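Land Use and Plot Layout in the Tunstall Extension
Term report, Urban Geography II

1. Purpose

The report describes how residential land is divided in the Tunstall Extension, a planned housing area on the north side of Zanton. It compares the approved layout plan with conditions on the ground. Prices are not covered.

2. Study area

The extension has two sectors separated by Draner Road. Sector 1 was laid out first and holds mostly detached houses on plots of 400 square meters. Sector 2 is narrower, with row houses along the eastern edge and a strip reserved for shops. A drainage channel marks the southern limit of both.

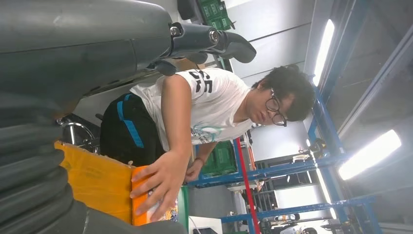

Jade Tapley

3. Method

The layout plan was obtained from the town planning office and redrawn at a single scale. Field visits were made in February, on foot, with each street walked in both directions. Every plot was recorded as built, under construction or vacant. Corner plots were assigned to the street named in their address. Roy Yeoman checked the redrawn plan against the parcel register.

4. Results

Sector 1 is close to fully built. The 11 vacant plots all lie beside the channel, where the plan requires a raised foundation. In Sector 2, the shop strip is mostly unbuilt and part of it is used for parking. The plan shows a school site at the end of Zuvar Street, but the site is fenced and has no building on it. Streets in Sector 1 are 14 meters wide between plot lines, as approved. Two streets in Sector 2 are narrower than the plan shows.

5. Limits

Occupancy was not recorded. Plots behind closed gates were classed from the street, so some construction may have been missed. The parcel register does not list plots merged after the first sale, and these were counted under their original numbers.

Supervisor: Denise Hartley
Submitted August 2, 2023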